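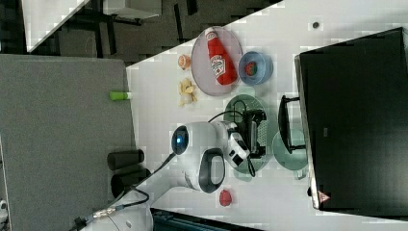
**Wragg Kitchen Equipment Group - warewashing and water treatment list**

Subject: Re: White film on plates after softener change

On Mar 31, 2019, the Wragg annexe kitchen wrote:

> We had the old softener taken out and a Numow fitted in its place, 10 litres of resin, feeding the Femum undercounter machine and nothing else. For the first few days the plates came out fine. Now there is a white film on everything by the end of lunch, worst on the coloured plastic plates and the tumblers. China is not as bad.
>
> The water company gives our supply as 381 mg/l as calcium carbonate. Detergent is the Arivard liquid, same as before, and the dosing has not been touched. Rinse aid is full. The machine does a 2 minute cycle and the rinse temperature on the display looks normal.
>
> The engineer says the softener is regenerating and the salt level is going down. Should we turn the detergent up? Also, is it worth moving the softener so that it feeds the hand sink as well?

Leave the detergent where it is for now. If the film is scale, more detergent may hide it for a while, but you will be paying for the chemical to do the softener's work. If the film is detergent residue, turning it up makes matters worse.

The first thing to settle is which of the two you have. Take one plate with a dry film on it and wipe half of it with white vinegar on a cloth. Leave it a minute, rinse under the tap and dry it straight away with paper. Hard water tap rinsing will leave spots of its own if you let it drain, which confuses the result. If the wiped half is clear and the other half is not, it is mostly scale. If plain warm water and a cloth take the film off just as well, look at the rinse. Do this away from the machine and do not put vinegar anywhere near a chlorinated product.

A falling salt level proves that brine is being drawn. It does not prove that soft water is coming out. The two faults I would check for are:

1. The bypass valve being partly open. On the Numow units I have worked on, the lever can be left short of its stop, and it then mixes raw water into the outlet. The resin is fine, the salt goes down, and the machine gets a blend.
2. The hardness setting on the control head. If this was left at the factory value, the unit will be metering far too much water between regenerations. That would fit with plates being clean for a few days and then not.

From your message I would put the second one first. A fault on the bypass would have shown on the first day, unless someone has moved the lever in the meantime.

To check, you need a hardness test at the softener outlet, taken before the machine. The drop kits are better than the paper strips. Run the tap for long enough to clear the pipe, then test at two points: once shortly after a regeneration, and once near the end of lunch. We did this on our own unit last May and got 17 mg/l on the first sample, which was acceptable, and close to raw water on the second. The control head had been set in German degrees by someone reading from a sheet in mg/l. Check the units on the display before you type 381 into anything. Some heads want degrees, some want mg/l, and the one we had did not say which until you held the button down.

Reserve capacity also matters. If the head is set to regenerate at a fixed hour overnight, it has to keep enough in hand for the rest of the day. With 10 litres of resin on water that hard there is not a great deal to spare, and a prefill or two that were not planned for will use it up. If the numbers do not work, set it to regenerate on volume, but find out first what it does with the outlet while it is regenerating. A single cylinder unit will normally pass raw water during that time. If that falls in service, you get one very bad batch of racks and then good ones again, and people will tell you the fault is intermittent.

For the same reason I would not add the hand sink. It is an extra draw that you cannot predict, and soft water at a hand sink gains you very little.

On plastic against china: plastic holds less heat, so it comes out of the rinse cooler and dries more slowly. Whatever is dissolved in the last of the water stays on the surface. Film also shows more on translucent and tinted ware, such as the green plate at the top, than it does on plain white. Bowls like the light blue one should be racked at a steep angle, or they hold water in the base and dry with a ring. Check that nobody has gone over to a flat rack at the same time as the softener was changed.

Once the outlet reads soft at both points, descale the Femum before you judge anything. It has been running on hard water, and there will be scale in the wash tank and in the rinse jets. Take the rinse arms off and look through them at a light - a blocked jet gives a stripe of film across the same place in every rack. Follow the manual for the descaler and drain the tank fully afterwards.

Then run a normal day with the detergent as it is. If anything, you may find that it can come down a little on soft water, but do that in small steps and with the Arivard rep's test kit.

Please post both outlet readings, with the units, and the number shown on the control head.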